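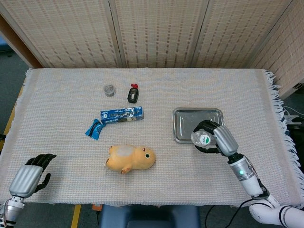
Figure 5. Table with fringed cloth, small items and steel tray.

5. Clearing the table and caring for the cloth

The Esetti cloth has an open weave, so small things catch in it easily. Please clear the table fully before you fold or wash the cloth.

1. Take the bottles and jars first. Hold each one by the body and check that the cap is closed.
2. Put boxes and other packets together in the tray. Throw away empty wrappers.
3. Lift soft toys straight up. Do not pull them across the cloth, the threads can move out of their place.
4. Carry the tray away with both hands. Do not slide it.
5. Shake the cloth outdoors, then comb the fringe with your fingers.

Note: The fringe should hang free over the side of the table. If it is trapped under a tray, it will dry with a bend.

Note: A folding screen behind the table must stand with its panels at an angle. A screen opened completely flat can fall.

CAUTION: Ink and sauce leave a stain which is difficult to remove. Press with a damp cloth of neutral colour, do not rub, and wait 10 minutes before you repeat.

CAUTION: Do not put hot dishes directly on the weave.

For washing temperatures see section 6. Spare cloths can be ordered from Harulside, attention Valtteri Huttunen.

Text revised 2020-05-22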